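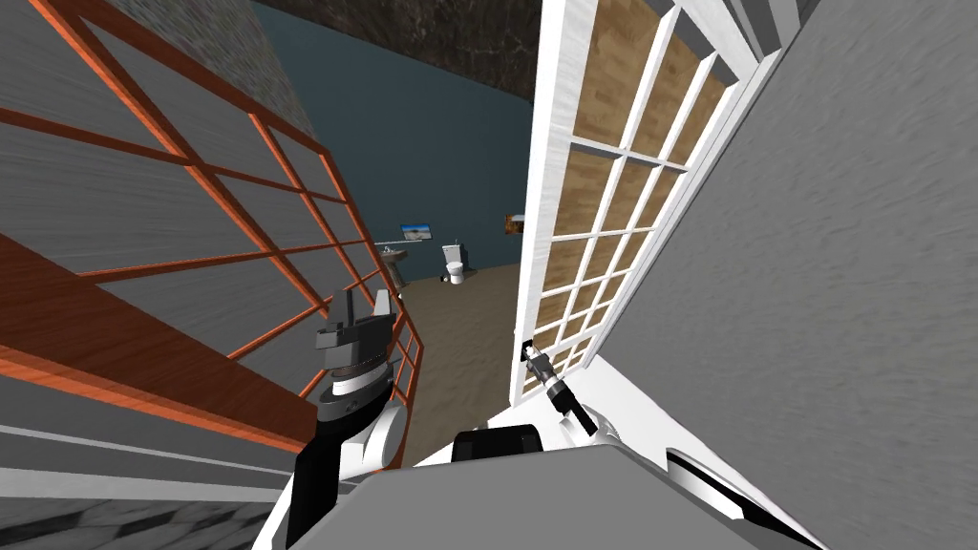

Adding a Downstairs Bathroom: Questions We Keep Getting

By Shahnaz Chowdhury
Wednesday, March 7, 2018

Will a second bathroom pay for itself when I sell?

I doubt it, and I'd be suspicious of anyone who tells you it will before they've seen your street. The claim usually comes from a person who sells bathrooms or a person who sells houses. A buyer with kids may love a toilet near the stairs. A buyer without them may wish you had left the closet alone. If you need the bathroom, put one in and enjoy it. If the only reason is resale, ask the agent to show you sales of similar houses nearby, with and without. Most of them change the subject at that point.

Can a toilet and sink really go in the space by the stairs?

Sometimes. It gets suggested for every house in Govton with a staircase, including plenty where it makes no sense. The floor area is rarely what kills the idea. The ceiling height does, or the drain, or the door. Tape the outline on the floor before you pay for a drawing. Then stand in it, sit in it on a kitchen chair, and try to turn around with your elbows out. If you're ducking under the slope to wash your hands now, you'll be ducking for as long as you own the place.

Also check what's already in the wall. One reader in Sugden, Wálter Marulanda, was told his was "an empty cavity." It had the main heating duct in it. He found out after the deposit had cleared.

My contractor says we don't need a permit. Is that right?

Call the building department yourself. It takes one phone call and it's free. Moving or adding a drain usually needs a permit, and so does new wiring in most places. "Everybody does it without one" is a thing people say when the permit is in your name and the headache will be too. An inspector is a second pair of eyes you aren't paying the contractor for. I'd want that even if it weren't required.

Which way should the door swing?

Outward, if the hall allows it. A person who faints or falls in a small bathroom can block a door that swings in. The argument against is that an outward door can smack someone coming off the stairs, and that's a fair argument. Ask your local office what they allow near a landing. They may settle it for you.

Pocket doors come up a lot. They save room. They also let sound through, and cheap track hardware is miserable to repair once it's shut up inside a wall. Try a finished one in somebody's house before you fall for it in a showroom.

What about glass in the door?

Glass lets light into a dark hall, and I understand the appeal. For a bathroom I'd want it frosted or covered, and I'd want to see the sample with a lamp on behind it. Samples look far more private lying on a counter than they do lit from the back. Ask whether it's safety glass. Get the answer on the invoice, too.

Do I need a fan if there's no shower?

Probably, unless you have a window that opens, and local code may want one regardless. What I don't believe in is the fan that "vents to the attic." That isn't venting. It's moving damp, smelly air to a spot where you won't notice it until there's mold. The duct should go outdoors. Ask where it comes out, and then go outside and look for it.

The salesman recommends an upflush toilet. Are they any good?

They work. They let you put a toilet where there's no drain at the right level, by grinding things up and pumping them to where there is one. The part he may skip is that it needs power, it makes noise, and it has firm views about what goes down it. Guests don't read signs. If a normal drain can be reached by opening some floor, get a price for that first and compare honest numbers, including the repair call you'll make later.

How long will it take?

Longer than the quote says. Debashish Dewan, who lives over in Feltach, was promised 3 weeks for a half bath last August and got his key back after 17. Nothing dramatic went wrong. The sink came in the wrong size, the tile guy took another job, and the inspection slot was missed and had to be booked again. I'd ask any contractor which days they will really be in your house, and I'd tie the payments to finished work instead of dates.

How many quotes should I get?

Three is the usual advice and I have no quarrel with it, as long as all of them are pricing the same job. Most of the time they aren't. One leaves out the floor, another leaves out the painting, and the low number wins. Write a single page saying what you want, give everyone the same copy, and ask them to mark anything they're leaving out.

Is waterproof flooring really waterproof?

The plank might be. The seams, the edges, and the wood underneath are another matter. Read what the warranty covers. The ones I've read promise the plank won't be damaged, and they say very little about what happens below it. A bead of sealant around the edge of the room does more good than the word on the box.

Somebody offered me a "space planning package." Should I buy it?

Ximeng Fu sent in the one she was sold by a company called Undbridge. It was two pages long. The first was a floor plan with her own measurements typed back onto it, and the second was a list of fixtures they happened to carry. If a planner is going to come out, check the drain, measure the slope of the ceiling, and tell you no when the answer is no, that may be worth paying for. Ask when they last told a customer no.

Can I just skip the whole thing?

Yes. Rajitha Weerasinghe wrote to say she got all the way to a signed estimate, then spent a fraction of the money fixing the slow drain and the bad lock on the bathroom she already had. The line outside the door got shorter. She kept her coat closet.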